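3.2 Hanging methods

Participants in the Lastdale sessions hung 142 sleeveless garments on a short rail, using hangers, clothespins or both. Shoulder straps were the most frequent point of failure - narrow straps slid inward when the hanger was tilted. Of these garments, 110 were secured with at least one clothespin. Long items were recorded separately when the hem touched the table, as the added support changes how the fabric hangs (Figure 2).

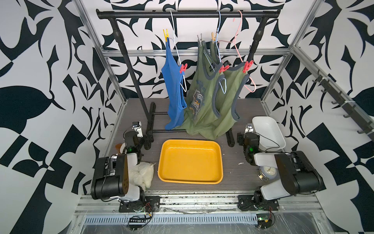 Figure 2. Tank tops on a black rack, held with wire hangers and clothespins; yellow tray in front.

Overlapping garments were coded as a single group.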